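Inicio | Números | Secciones | Envíos | Contacto

Compartir 5 · Comentarios 0

3. Disposición de las regletas en mesas de trabajo compartidas

3.1. Objeto y alcance

El presente apartado trata la colocación de regletas de alimentación sobre mesas de uso común, con independencia de la instalación fija del edificio. Las observaciones proceden del taller de Dundudton y se recogieron en octubre de 2022, una vez terminada la redistribución del mobiliario. Se excluyen las bases empotradas en el tablero y las suspendidas de techo, tratadas en el apartado 5.

Se entiende por regleta el bloque portátil con varias tomas y cable propio. Se entiende por salida el punto en que el cable abandona el plano de la mesa. La distancia entre regleta y salida, medida sobre el tablero, se denomina tramo apoyado. La parte comprendida entre la salida y el suelo es el tramo libre.

La disposición de referencia, denominada Prandero en el protocolo interno, sitúa la regleta en sentido longitudinal respecto del usuario, con el cable hacia el borde próximo. El tramo apoyado es recto y no cruza la zona central. La figura 1 recoge esta disposición sobre un tablero blanco colocado encima de una mesa de madera. 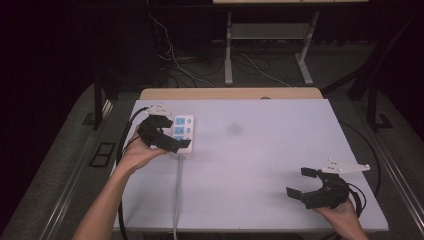 Figura 1. Regleta en posición longitudinal a la izquierda del tablero, con salida del cable por el borde próximo.

3.2. Criterios de colocación

Se consideraron cuatro criterios: alcance de las tomas, superficie útil restante, exposición del cable y estabilidad de la regleta durante la inserción de clavijas. Los dos primeros dependen de la posición; los otros dos, de la orientación y del recorrido del cable.

La posición lateral conserva libre la parte central, donde se concentra el trabajo manual. Su inconveniente es la asimetría: las tomas quedan al alcance de una mano y obligan a la otra a cruzar el plano de trabajo. En puestos asignados a una sola persona este efecto se corrige cambiando la regleta de lado. En los puestos rotatorios no se encontró una solución única, y el protocolo deja la elección al primer usuario del turno.

La salida por el borde próximo reduce el tramo apoyado, pero lleva el tramo libre a la zona de las piernas. La salida por el borde lejano invierte la situación. Para mesas adosadas a pared se recomienda la segunda; para mesas exentas se admite la primera, siempre que el tramo libre no forme bucle en el suelo.

Los demás cables del puesto deben mantenerse separados del cable de la regleta en todo su recorrido por el tablero. Cuando existen dos o más, conviene que abandonen la mesa por lados distintos.
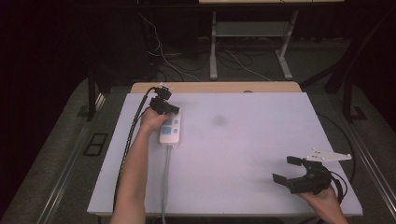 El cruce de cables en el tablero tiene además un efecto sobre la limpieza. Un cable único y recto se levanta con una mano y permite pasar el paño en una sola operación; dos cables cruzados obligan a despejar la mesa. En el registro de limpieza de Drotwood, con 286 entradas, las mesas con cruces se anotaron como «limpieza parcial» en 35 ocasiones. El registro no distingue entre tipos de superficie, por lo que el dato se ofrece solo a título orientativo.

3.3. Orientación y esfuerzo de inserción

La orientación longitudinal no es la única admisible. Una regleta girada respecto del borde acerca las tomas superiores a la mano contraria, a costa de ocupar más anchura útil. Al introducir una clavija, la fuerza aplicada tiende a desplazar un bloque no fijado, y el desplazamiento se transmite al cable. Algunas carcasas disponen de elementos que permitirían limitar este movimiento: en la regleta de la figura sobresale, en la esquina inferior izquierda, una pequeña pestaña blanca con un orificio, mientras unos dedos sujetan una clavija negra en una de las tomas.
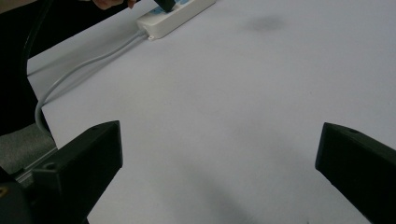

La fijación permanente se descartó en la primera versión del protocolo, fechada en enero, por incompatibilidad con el cambio de lado descrito en 3.2. La variante Yu, posterior, propone una fijación desmontable mediante tornillo y placa auxiliar, sin perforar el tablero. Para ella resulta aprovechable una pestaña perforada como la visible en el extremo del que parte el cable, al dejar la cara superior de las tomas sin obstáculos. Queda pendiente comprobar su comportamiento tras 200 ciclos de inserción y extracción.

3.4. Limitaciones

Las observaciones se limitan a tableros lisos y a regletas de un solo cable. No se evaluaron superficies textiles ni tableros inclinados. Tampoco se midió la carga eléctrica conectada, que debe verificarse según la documentación de cada equipo.

Este sitio utiliza cookies propias y de terceros. Aceptar | Configurar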